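Up since six and my shoulders feel like I painted a ceiling. We're 13 demos into the new kitchen batch and Concetta wants 126 by the end of September, which I said yes to in the meeting because I was thinking about lunch.

So the kitchen. It's the simulated one, the white brick one everybody in the office calls the pizzeria, and I spent most of today in the headset with a controller in each hand, showing the robot how to move around that counter. You'd think after all these weeks I'd be smooth at it! I am not smooth. My right hand is fine, my right hand is practically an employee of the month, but my left one drifts up whenever I'm concentrating on the other side, and of course the robot learns whatever I do, drifting included. Parveen watched a replay and asked very sweetly if the left arm was waving at someone.

I saved a few views out of the afternoon run before I shut down. 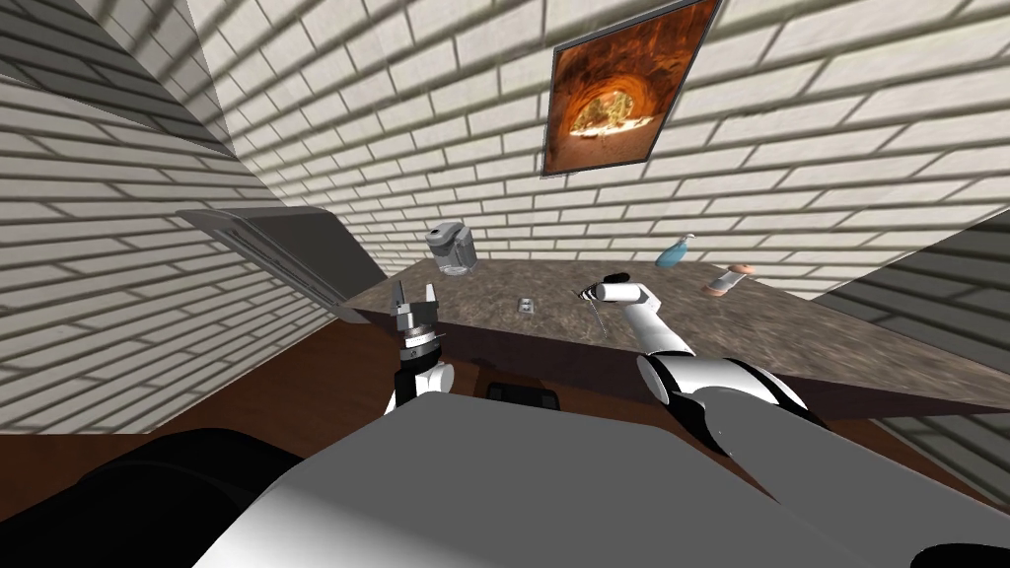
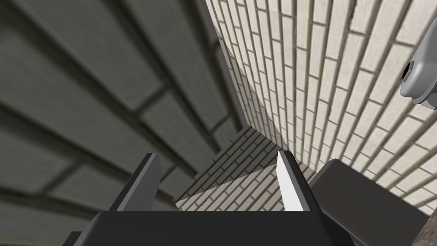
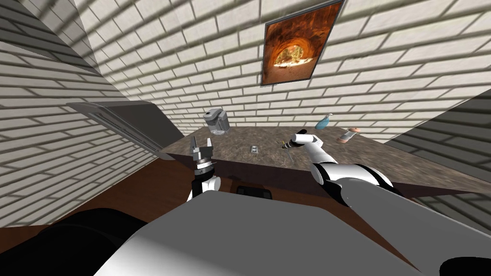
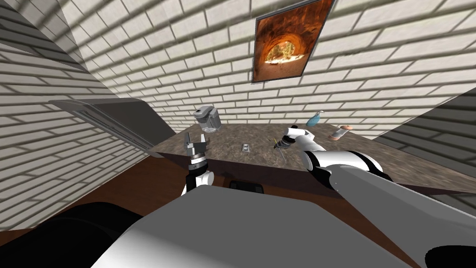

Parveen's advice is to rest my left elbow against my ribs and pretend I'm holding a newspaper under that arm. I tried it for the last 20 minutes and it did help, though I probably looked like a very tense commuter. Tomorrow I'm going to try it from the start, and I'm also going to sit down, because standing on that mat in socks is killing my heels.

The other thing is speed. Urs keeps telling me I rush the approach and then dither at the end, and he's right (annoying). If I hover for ages deciding, the policy hovers for ages too, only it isn't deciding anything. He wants one clean reach, a short stop, then go. I wrote SLOW THEN STOP on a sticky note and put it on the headset case, where I will never see it again.

We had a long talk over coffee about whether to keep the messy demos. Eduardo says keep them all and let the training sort it out, Urs would throw away half, and I'm somewhere in between - I'd keep the ones where I fumble and fix it, and dump the ones where I just lost track of my own hands. Guilan is going to train on both piles and compare, so that's settled until the numbers come back and we argue again.

Home by seven. Made eggs, and caught myself reaching for the pan in one slow clean motion with my left elbow tucked in. Need to buy wrist tape and call Mom back.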